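April, Saturday, 9:30 am

Second go at the shelf layout. Meinir wants one small rack per bench so the odds and ends stop drifting into the drawers. We're using the wooden one with three tiers of clear rods. Kyung-tae measured the gap between tiers on the spare at 36 mm less than the Jemham drawing says, so tall jars are out for now.

Rules so far: tins and boxes lie where they can be read from the front, clips and other small stuff go low. Anything narrower than the rod spacing needs a tray or it will drop through. Berwyn has 17 trays on order from Maddocks — no delivery date yet.

To do: ask Glenys whether the labels go on the end frames or the rods. I'd say end frames, the rods are too thin to hold tape.

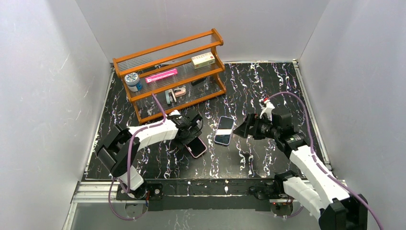 Khrystyna-Mariia wants the same layout on her bench by next week, so I'll write up the tier order once the labels are settled.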